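Last updated 2022-08-07

# How to test whether a robot arm can do a kitchen chore

Videos of robots doing housework are easy to find. Most of them show the attempt that went well. If you want to know whether a machine can do a chore in your own kitchen or workshop, you have to set up a small test and write down what happens. These steps are for anyone with access to a two-fingered arm and a free table.

## Pick one chore and make it small

"Cooking" is not a chore you can test. "Move the salad leaves from one dish to another" is. Write the job as a single sentence with a clear start and a clear end. If you need the word "then" more than once, split it up.

Decide now what counts as done. For leaves, we say the job is finished when the first dish is empty and there is nothing on the table. A person manages this without thinking, so don't lower the bar for the arm.

## Choose the thing to be handled

Hard objects with a fixed shape are the easy end. Cups, blocks and tins go well on most arms now, and you will learn little from them. Soft food is where the trouble starts. Leaves bend, stick to each other and hide what is underneath, and no two handfuls are alike.

Use real food if you can. We tried the cloth leaves from the Hasero practice kit first, and the scores fell sharply when we changed to fresh ones.
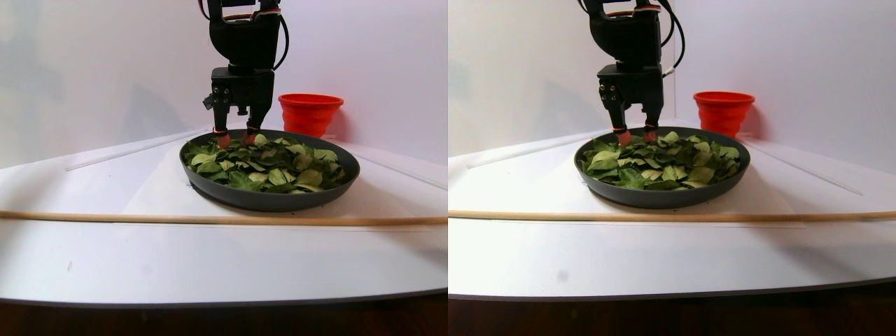 Keep the dish shallow to begin with. A deep bowl brings a second problem, as the arm has to avoid the sides while it reaches down. Add that later, once you know how it copes with the food alone.

## Set up the gripper

1. Fit soft fingertips. Bare metal or hard plastic will tear leaves.
2. Set the closing force low, then raise it a little at a time until the fingers hold something.
3. Check the lowest point of travel with the dish empty. The tips should stop just short of the bottom.
4. Bring the arm down slowly for the first few tries and keep a hand near the stop button.

On the Gekon arm the force setting is under Tool, not under Motion. It goes back to the default after a restart, so check it each morning.

## Run the trials

Do three practice runs and throw the results away. After that, change nothing until the set is finished. For each try, record:

- whether the fingers picked anything up
- whether it was dropped on the way
- whether a person had to step in
- the time from start to finish

The last but one matters most. A machine that needs help every few minutes has not taken a chore off anyone.

## What to expect

Our log has 1,049 tries with soft food, taken on two arms. Single grasps are mostly fine. Clearing a whole dish is not - the last few leaves lie flat, and the fingers close on nothing. The Urrego planner did better when we let it sweep the leftovers into a pile first, but that made it slow.

Shop-floor work is further along. At Larside the same sort of arm loads parts into trays for a full shift, because the parts are all alike and always arrive in the same place. A kitchen offers neither.

So for now, a robot can do bits of a kitchen job with someone close by. Repeat your test with the same sheet in December, or whenever the software changes, and compare the two sets before you buy anything.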